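Snack bags are back in Nosau, and so is the argument

Posted 14/03/2022

NOSAU. The Juntunen store on the harbor road will sell ready-packed snack bags again this spring, ending a break that began last September, when the price went up and the bags got smaller in the same week. Shoppers noticed both.

The new bag is white paper and costs $3, same as the one everybody complained about. Juntunen says there is more in it. Sales start at 2 p.m. on the first day of the spring fair and go on until the bags are gone, which last year took most of the afternoon and one brief disagreement beside the freezer.

For readers who have moved to town lately, the snack bag is what Nosau takes on the Hoka ferry. The crossing lasts 90 minutes. The coffee on board has improved, according to the ferry company, and the vending machine has been waiting for a part. So people bring their own food, and a fair number of them bring it in a Juntunen bag, because it is sold on the way to the dock and requires no decisions.

The lack of decisions is the whole appeal and also the source of the trouble. A customer doesn't pick what goes in. The store does, and over the years its choices have been discussed in Nosau at greater length than the bridge repairs. There was the spring of the plain rice cakes. There was a licorice that had its defenders, all of them in one family.

This year's mix leans toward things that rustle. Something with berries in it is in the running, in a purple bag, along with chips and a handful of smaller packets to fill in around them. The store won't publish a full list. It has learned that a list is a thing people bring to the counter and point at.
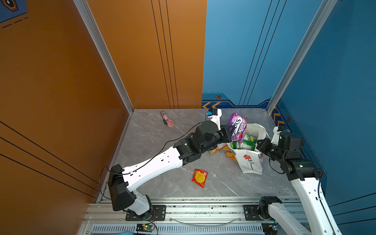

Put the chips on top and leave them alone, one regular customer told us when asked what the store should do differently, adding that she has eaten chip dust with a spoon on two separate crossings and would like to retire from it. She also wants the bags folded over once and no more, on the grounds that staples are for paperwork.

The chips question has history. Under the old system the biggest bag went in first, standing up, and everything else was pushed down beside it. It looked generous from the outside. By the time the ferry cleared the breakwater the generosity had mostly turned to crumbs. A short-lived reform put the heavy items at the bottom and the chips flat across the top, and that lasted until somebody stacked the finished bags on their sides in the back of a van.

Juntunen's position now is that light things go in last wherever there's room for them to, and that the small packets should go down the sides. The store admits this is what customers have been saying for years. It would like some credit for having come around to it.

Paper has its own party of opponents. The plastic sacks used before had handles that cut into the hand but could be set down on a damp deck without much thought. Paper can't, and Hoka ferry decks are damp the way other decks are flat. Letters to this page have run heavily against the change. Most of them also mention the ferry coffee, so it is hard to say how much of the anger belongs to the bag.

In paper's favor, it stands up by itself while being filled, more or less. A bag with a good square bottom will wait politely with its mouth open. A bag that has been folded and unfolded a few times leans, and then falls over just as the second item goes in, and whoever is packing it says something that doesn't belong in a family store. 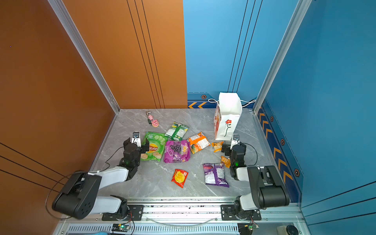 Green chip bag, small orange packets and the gift bag they share the floor with.

The small packets cause more delay than anything else in the line-up. They are slippery, they travel in groups, and they like to slide under whatever is next to them. Last year several bags went out with none and at least one went out with a great many. The lucky customer didn't report it at the time and has been talking about it ever since.

Kurnent, the bakery two doors up, has again been asked to contribute something fresh, and has again said it would rather not have its cinnamon rolls put in with a bag of chips. The bakery will sell the rolls separately, from its own window, in its own bag, at its own price. Relations between the two shops are described on both sides as fine.

There is also the matter of what to call the thing. The sign in the window has said "gift bag" since it went up. Several customers have asked who the gift is from, given that they are paying for it. Juntunen says the word refers to the style of bag. A line has been added to the bottom of the sign in smaller letters, reading "snacks," and the store regards the matter as closed.

As for fit, the bags are on the small side for what is being asked of them. Taller packages stick out over the rim. The store calls this a full bag. Critics call it a bag that won't close, and the two descriptions are probably compatible. Anyone planning to carry one down the dock steps in a wind should use both hands, or eat the tall one first. 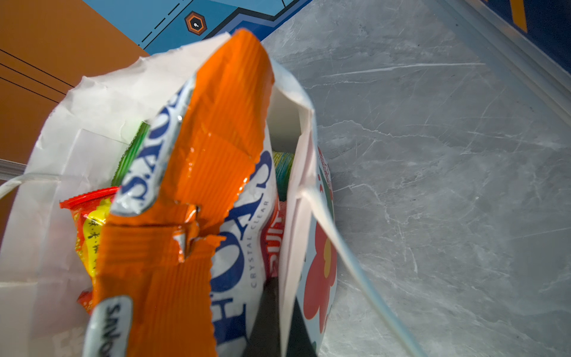
How to get one

Bags are sold at the Juntunen front counter only, cash or card, with a limit of 2 per customer. The limit was brought in after an incident involving a hockey team. It applies to hockey teams individually, player by player, and the store has asked us to print that.

They can't be reserved by phone. They can't be swapped item by item at the counter, though what people do with each other outside by the bench is their own business, and trading there is usually brisk. Berries are expected to do well against chips. The licorice isn't coming back.

Anyone with a nut allergy should ask before buying, as the contents may change from one batch to the next. Empty bags can be returned flat to the box by the door, provided nothing has leaked in them.

Ferry passengers are reminded that the early Hoka boat leaves before the store opens. This comes up every year.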